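Ticket 1068 - Drawer task: arm stops short of the middle handle
Project: Kanetti (student robotics club)
Opened by: Radek Danko
Assigned to: Gaétan Arsenault
Status: Open, workaround in place

Problem

Open-drawer runs fail on the middle drawer. The top drawer is great, 76 clean pulls in a row! On the middle one the arm comes down, slows, and throws "target not reached" before the gripper closes. Same error every time, so at least it's repeatable.

Tried so far

Restarted the controller. No change.
Rolled back to the June build. Same error, same spot in the log (line 567).
Raised the move timeout to 3000 ms. It waits longer and then fails anyway.
Swapped the handle target for a point in open air at the same height - worked first try, which got us all pretty excited.

Setup for the next round is the can, bowl and green chip bag across the top of the cabinet, drawers shut, gripper empty and pointing down in front of the lower drawers.

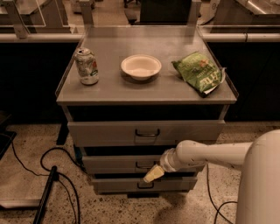 Update from Gaétan, Sat 7 September

Found something good! The handle positions in the config are measured from the cabinet top, but the planner reads them from the floor. The top drawer had been fixed by hand and the other two never were. I put in a corrected height for the middle one and got a full pull on the second attempt. Love this arm.

Still to do

Fix the bottom drawer entry the same way.
Rerun all three with the objects left on top.
Radek to check whether the Clera config has the same mixup.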